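Pajama pants

Pajama pants are loose trousers worn for sleeping and, increasingly, for everything else done at home. The usual pair has an elastic waist, straight legs and no fly or a false one. Makers describe them as a distinct kind of garment, although little in the cut separates them from other lounge pants.

Waistband

Most pairs are held up by elastic alone. The drawstring, where there is one, is often said to give an adjustable fit — a doubtful claim for strings that are short or stitched in place. Gijs Vermeulen, in a survey of 223 pairs, found that 17 had a string long enough to change the fit. His sample came from a single shop, and the result has not been repeated.

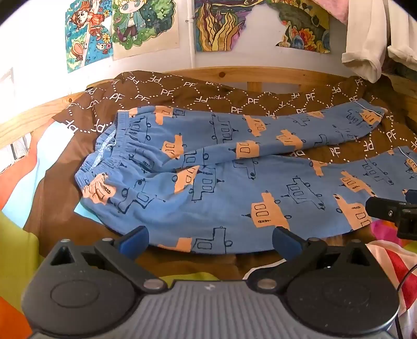
Blue pajama pants with a gathered elastic waistband and knotted drawstring.

Prints and trim

Vehicles, animals and stars are common on children's nightwear and have spread to adult sizes. The belief that a cheerful print makes bedtime easier appears in many catalogs and rests on very little. Piping at the cuff is borrowed from older tailored pajamas. Gisela Painemal calls it "a line of thread doing the work of a reputation," which may be unfair to the better-made examples.
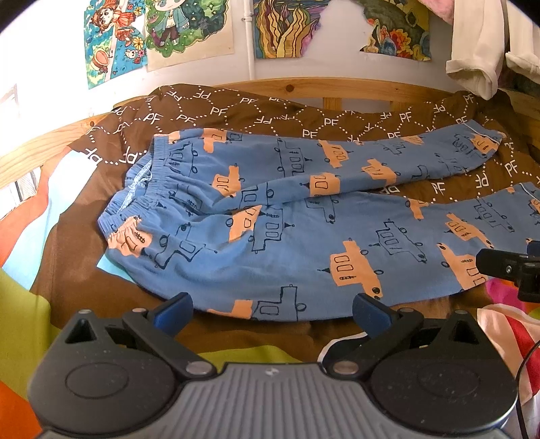 Vehicle print in outline and orange, with white piping at the hems.

Folding

The standard method is to lay the pants flat, bring one leg over the other and fold from the hem toward the waist. Rolling is widely recommended as a space saver. Botond Kerekes disputes this for thick fabrics, and no agreed measurement exists. Gathered waistbands resist both methods and tend to spring open in the drawer.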